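Jevville Secondary School Former Students' Association
Memorial Pages and Death Notice Index
Progress report to the Prerncombe Community Heritage Fund
Period covered: start of grant to end of March
Prepared by Glenys Parry, project coordinator

Summary

The index of death notices for former students and staff is behind the schedule in our application, but the memorial pages are ahead of it. We have entered 900 notices. The target for the end of March was 1000. Spending is within the approved budget and we are not asking for any change to the total. We are asking for one change in how it is divided, set out under Budget.

Work on the notices

Most of the notices come from bound copies of the Jevville paper held at Honeck library. The later ones were clipped by the school office and kept in envelopes by year of graduation. Irfan Khokhar has done the bulk of the typing from the bound copies and Venla Peltonen has worked through the envelopes.

The envelopes took longer than planned. Many clippings had no paper or date written on them, and a good number were second copies of a notice already filed under a married name. Venla matched these against the enrolment registers before entering anything. Where a match could not be made, the clipping has gone into a separate folder marked unplaced and is not counted in the total above.

We changed the rule on names in the first month. The application said each person would be entered under the name used in the notice. In practice, families look for the name the person had at school, so each entry now carries both where both are known. Entries made before the change have been redone.

Notices that give only a maiden surname in the "survived by" paragraph are still a problem. Irfan keeps a list of them and checks it when a new register is opened.

Memorial pages

There are 51 memorial pages on the website. Each has the person's graduating year, the text of the notice or a shorter version written by the family, and any activities we could confirm from the yearbooks. Raimo Pesonen set up the page layout and handles corrections.

A page goes up only after a relative or the executor has agreed to it in writing. Six families said no, or asked us to wait, and their entries appear in the index with name and year only. One page was taken down at the family's request and put back a few weeks later with the cause of death removed. We have since stopped including cause of death on any page unless the family asks for it.

Corrections arrive mostly by email. The usual ones are the spelling of a grandchild's name, the order of siblings, and the name of an employer that changed hands. Raimo aims to make each correction within the week and has kept to that apart from the period when the site was being moved to the new host.

The site move

The move to the new host was not in the original plan. Our old provider, Ocampo, ended its small-site service and gave clients until the end of February to leave. Veikko Kemppainen moved the site and rebuilt the search page, which had stopped returning names with apostrophes or hyphens. The search is working again. Old links to the reunion pages still go to the home page and will be fixed after the index is complete.

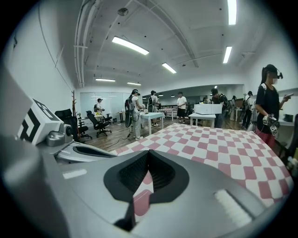

Hand-held gripper and marker cube, close up.

Budget

Library copying charges came in lower than we allowed for, as Honeck waived the fee for the bound volumes. Hosting came in higher. We ask the Fund to approve moving the unspent part of the copying line to hosting, which would cover the site to the end of the grant. Receipts for both lines are attached to the financial statement, along with the mileage claims for the Honeck trips.

No money has been spent from the printing line. The printed memorial list for the reunion dinner will be ordered once the names have been checked by the class representatives.

Next period

Finish the remaining bound volumes at Honeck.
Go through the unplaced folder with the older class representatives, starting with the classes that still meet.
Send the draft printed list out for checking.
Write to families who asked us to wait.
Repair the reunion links.

We expect to pass the March target by the middle of May. Questions about the index can go to Glenys Parry at the association office, and questions about the website to Raimo Pesonen. The office is open mornings until noon.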